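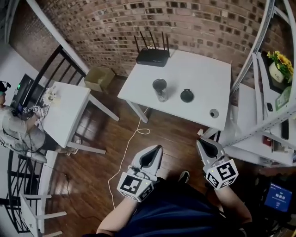
Budgeting for a second pair of hand-held grippers

Posted by flovden_lab, 2025-09-28

We run two hand-held grippers with printed marker cubes and want to add a second pair before next August. The quote from Kravets covers the grippers only. What else should go in the budget? Both operators would share one room and one router.

erodell

Allow for spares first. We bought 3 sets of fingers per gripper and used them all. Marker cubes are cheap to print, but each one has to be measured again after fitting, so put the hours down as well – ours came to 13 for the first batch. Check the lead time too. Kravets told us 21 working days and took 24.

ziria_bench

Depends on the room. Get a second table.

plankfloor

Agree on the spares. I would also price a separate router and some cable covers for the floor. Sharing one router worked for us until both operators uploaded together. Ask whether the chargers are included – they were a separate line on our invoice.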